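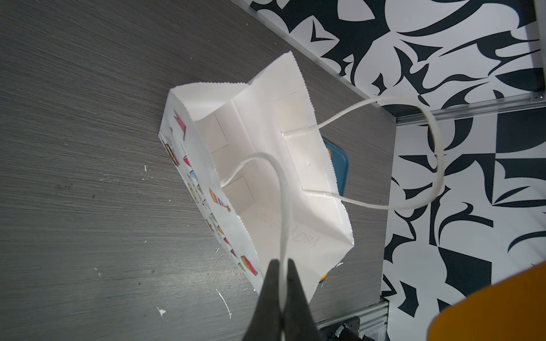 CELL 12, NIGHT MAINTENANCE

The fault notice reached Ghazala Usmani in September, shortly before the end of her shift. Cell 12 of the Prandcombe works had dropped the handle of a paper gift bag for the third time. The notice requested inspection of the gripper and a signature.

She stopped the cell, hung her tag on the switch and wiped both black fingers with a dry cloth. The right fingertip had worn smooth. She entered this in the log, as procedure required, and fitted a new pad from the Mosuneo drawer.

"The limit is 1000 cycles," said Spyros Panagiotou, reading over her shoulder. "Who extended it?"

The signature in the log was her own.

She corrected the entry, initialed the correction and released the cell at 60 percent speed. The arm went down to the white bag and closed on the twisted cord. Panagiotou signed beneath her name and left the pen on the page. She remained until the lights in the corridor went out.

Shares 100 | Comments 12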